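Can you teach a robot by holding its hand?

By Dymphna Hanrahan

You have probably seen a video of a robot folding a shirt or pouring a drink. It looks clever. Before you decide how clever, ask one question: who is doing the thinking?

Quite often, the answer is a person sitting nearby.

Two ways to show a robot

The first way is by hand. A person takes hold of the robot's arm and moves it through the job, a bit like a coach moving your elbow when you learn to bowl a ball. The robot's joints measure how far they bend, and a computer saves those numbers.

The second way is by remote control. The person moves a set of handles, or a smaller copy of the arm, and the real arm does the same thing a moment later. This is called teleoperation. "Tele" means far away, though the person may only be sitting across the table.

Either way, the computer keeps a recording. One recording of one try is called a demonstration.

Why one try won't do

You could learn to pick up a toy gear after seeing it done once. You might not need to see it at all. A robot usually needs far more help.

Adebayo Adebisi trains arms for a small project named Plodico. For one picking-up job, his team recorded 938 demonstrations. They threw out 136 of them for mistakes such as bumping the part or dropping it. That is a lot of work for something a toddler does while looking the other way.

The job sounds easy: close the fingers on the gear and lift. But the fingers have to be open wide enough, at the right height, and lined up with the part. If the person at the controls is sloppy, the robot learns to be sloppy too.
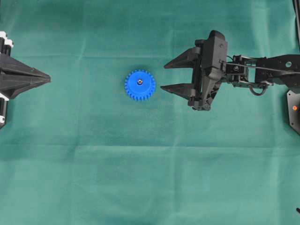
A blue gear on green cloth, with a gripper on either side. The one on the right is open and has less distance to cover.

Has it really learned?

After training, the person lets go and the robot tries by itself. Now is the time to be fussy. Some good questions to ask:

Was anyone steering during the video?
How many tries did it take?
What happens if the gear is red, or the cloth is changed?

When Plodico moved the lamp beside the table, the robot missed the part in 50 tries out of 456. Adebisi thinks more demonstrations will fix that. He may be right, but I'd like to see it done before I believe it.

Words to know

Gripper: the part of a robot that grabs things.
Demonstration: a recording of a person doing the job through the robot.
Teleoperation: moving a robot by remote control.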